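Topic: Replacing shower rod, tension or screw-in?

tilegrump70
Posted 11 Jan 2025
Okay, so our tension rod came down again this morning, third time since July, and my wife has given me the look. Tub opening is 60 inches, tile on both ends. I'm between another tension rod (the Dravton one everybody likes) and drilling for real flanges. I really don't want to drill this tile. Talk me out of it or into it!

pinkbathroom_gal
Drill it. I put off drilling mine for years and it took me 25 minutes, and that includes hunting for the good masking tape. Diamond bit, go slow, keep it wet.

Reddy_or_not
Disagree!! A tension rod is fine if you put it up right. Most people twist it till it feels snug and walk away. You want it a little longer than the opening BEFORE you wedge it in, then tighten. Wipe the tile with rubbing alcohol first, soap film is what kills these things. Mine's been up in our Gadville rental through two teenagers. 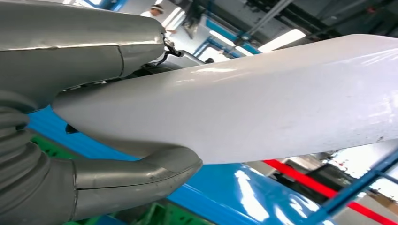

Long, white and plain, the look I'd go for

pinkbathroom_gal
Two teenagers is a decent test, I'll give you that. But he's had three falls, Reddy. At some point it's the wall telling you something.

tilegrump70
I did wipe it, but just with a damp rag. Didn't know about the alcohol. The curtain is one of those heavy cotton ones plus a liner, if that matters.

mudbed_mike
It matters a lot. Wet cotton weighs a ton. I'd switch to a light polyester curtain before I spent a dime on a rod. Also check that your end walls are parallel, measure at the tub and again up at rod height. Mine were off by more than half an inch.

Reddy_or_not
^ this, and stay away from the Floltero with the suction ends. Paid 18 bucks for it, and it slid down the wall like a snail.

pinkbathroom_gal
My sister has the Floltero and loves it, so who knows. Still say drill.

tilegrump70
Measured. It's 60 at the tub and a hair over up top. Going to try alcohol and a lighter curtain, and if it comes down again I'm buying the diamond bit. What size for a plastic anchor?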